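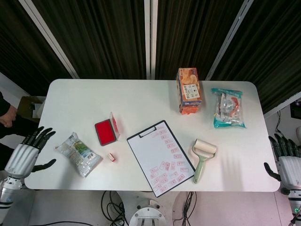

According to Theophilus Ofori, the number to look at is the one that gets thrown away. The December collection at Skirivach closed with 2,566 recorded episodes. After review, 1,806 were kept for training. He does not regard the difference as waste, and he dislikes the word "failed" on a label.

"Failed means four different things depending on who typed it," he said. "The operator dropped the object. The operator finished, but took a path we would never want repeated. The clocks drifted between the cameras and the joints. Or the instruction said one thing and the operator did another. Only the first is a failure in the ordinary sense."

The group now uses a separate code for each. Dropped-object episodes are kept in their own set, provided the operator recovers and completes the task. Those with clock drift are deleted without appeal.

The tasks are small desk jobs: pick up the stamp, press it on the pad, mark the sheet on the clipboard, put the stamp back down. Ofori described stamping as a useful task for a two-handed machine and an unpleasant one to score. Contact with the pad has to be firm enough to take ink and light enough not to shift the pad across the table. The stamp must then reach the paper with its face level.

"A tilt of a few degrees gives you half a mark," he said. "From the head camera, the motion looks perfect. You find out from the paper."

For that reason the sheet is part of the record. An overhead still is taken before and after each episode, and the reviewer compares the two before opening the motion data. Sheets are reused for as long as a new mark can be told apart from the old ones. Changing paper after every episode was tried first and dropped, he said, as the model learned to expect a blank page and did poorly on anything else.

The other items on the table are called distractors in the task sheet. Snack packaging is preferred for its shine and its habit of changing shape. A lint roller may be a distractor in one episode and the target in the next. Placement comes from a printed list generated by Evik, the scheduling tool, and operators may not tidy the layout.

"People tidy without noticing," Ofori said. "They square things up with the table edge. Then you have 200 episodes in which everything is parallel, and the policy is lost when something is turned."

Recordings are cut into segments in Zakaria, the group's annotation software. A segment begins when a hand starts toward an object and ends when the fingers release it. Two reviewers mark the boundaries separately. Where they differ by more than a set margin, a third decides -- a step that came up 541 times in the December set, mostly at the release. Fingers open gradually, and the written rule did not say which finger counted. It now says the thumb.

Asked whether more data would solve the level-contact problem, Ofori was doubtful. He would sooner have better coverage of the approach: the stamp lying on its side, the stamp pointing away from the hand, the clipboard at an angle. Operators repeat the grasp they find comfortable, and the set fills up with it. The list from Evik now includes starting poses that rule out the comfortable grasp.

The next round will be run with Studel, which is supplying a second set of operators. They will work from the same task sheet and receive no demonstration beforehand. Ofori wants to see which lines of the sheet they read differently. "If two sites stamp the page in two different ways, the text is at fault," he said. "We will fix the text and record those episodes again."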